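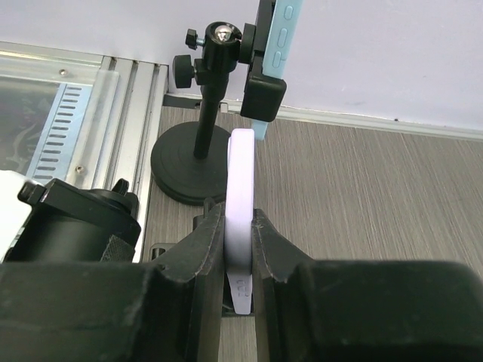 Jan 10, 2022 -- Pidum today announced Skalter, a desktop stand with a round weighted base, a vertical pole and a ball-head mount set by two knobs. Molded plastic parts for the line are supplied by Clonis and carry small embossed characters on the tab. The first production run is 3,000 units. Retail distribution through Noguchi begins in June. Spare parts will be sold separately.

We use cookies to improve your visit. Accept | Manage settings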